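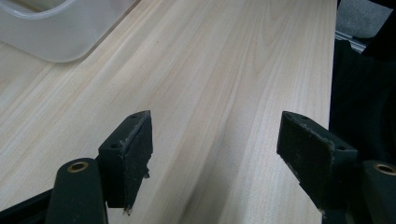

By Imelda Sison

Last updated 04/08/2018

I went to the Drusero open day because a friend had bought one of their tables and would not stop talking about it. I should say up front that I don't trust furniture companies that let you walk around their workshops. They clean up first, they put the nice boards on top of the pile, and somebody follows you about with a plate of cookies. All of that happened. I still stayed three hours, so make of it what you will.

The building is at the end of a service road behind a tire shop. Parking was $5, which I thought was cheeky for a gravel lot. You sign in, you get a sticker, and you're sent through in groups of 16. Our guide was Ravinder Turcotte, who runs the finishing room and plainly would have liked to be back in it. I warmed to him for that.

The company line, repeated on posters all the way down the hall, is that every top is "calm." I asked what a calm table was. Turcotte said he hadn't written the posters. What they mean, as far as I could work out, is pale wood, a matte finish and no gloss anywhere. The tabletop I spent the most time with was a very light blond, somewhere between cream and beige with a faint pink in it if you looked for it. Long fine grain ran on a diagonal from where I stood, straight enough in most places and wavy toward the middle, with a few darker streaks. There were some of those soft curves that woodworkers call cathedrals. I liked it. I didn't want to, at the price.

The edge was good too, straight and clean. I have seen plenty of show tables with a wobble in the edge that you could feel with a thumb, and I ran my thumb down this one hoping for trouble and didn't find any.

Where I started to lose patience was the wear talk. We were told the finish "lives with you." In my experience a pale matte top lives with you until the first glass of red wine and then you live with it. I asked whether there was a sample that had been in a real kitchen for a few years. There wasn't one out. There was a board with test patches on it, coffee and oil and so on, and the patches looked fine, but a patch that gets wiped by a person whose job is finishing tables is a different thing from a ring left overnight under a cereal bowl. Turcotte more or less agreed. He said to wipe spills when they happen and to rub in the maintenance oil twice a year. The oil is sold separately, $18 a can.

The plastic tub on the table was the most honest object of the day, to my mind. Milky white, thick rim, rounded corners, the sort you'd find in any garage. I have one just like it under my sink. Everything else in the building had been chosen to go with everything else, right down to the cookie plates, and then there was this tub. It also did me a favor as a shopper. A gray shadow falls along the bottom of it onto the wood, and next to that shadow you can judge how light the top really is. In a showroom with lamps everywhere you can't.

After the workshop they walk you past the partner stands. Virnlow had chairs, which were handsome and which tipped me forward in a way I was told I'd get used to. Šimkus had drawer runners and a man who opened and closed one drawer for as long as anybody would stand there. It was a very good drawer. Gumasov was down on the sheet but their stand wasn't set up when our group came through, and I didn't go back to check.

The talk on where the wood comes from was the weak part. It was a slide show with a lot of forest in it and not many facts. A woman near me asked which mill they buy from and got an answer about relationships. I've sat through the same talk from a flooring company, nearly word for word. If you have a good answer to that question, put it on one slide and leave it up.

Prices were on small cards you had to bend down to read. There was a $50 voucher for anyone who ordered before leaving, and I watched two couples get hurried by it. Don't be. Fifty dollars off a dining table is delivery money, and according to the girl at the desk they ran the same voucher in March.

Would I buy one? Maybe the small one, for a room where nobody eats. The making looked careful and the top I went over was a lovely thing to put a hand on. For a family table I'd want to see one that had been through a few winters of homework first, and I've written to ask if they can put me in touch with an owner. No reply so far.

Practical bits: wear closed shoes, they do check. Restrooms are back by the sign-in desk, so go before your group is called. The cookies were oatmeal and a bit dry.

Recent visits
Two hours in a mattress factory
The spring home fair, hall by hall
A pottery that won't let you touch anything
Secondhand office chairs: a warehouse trip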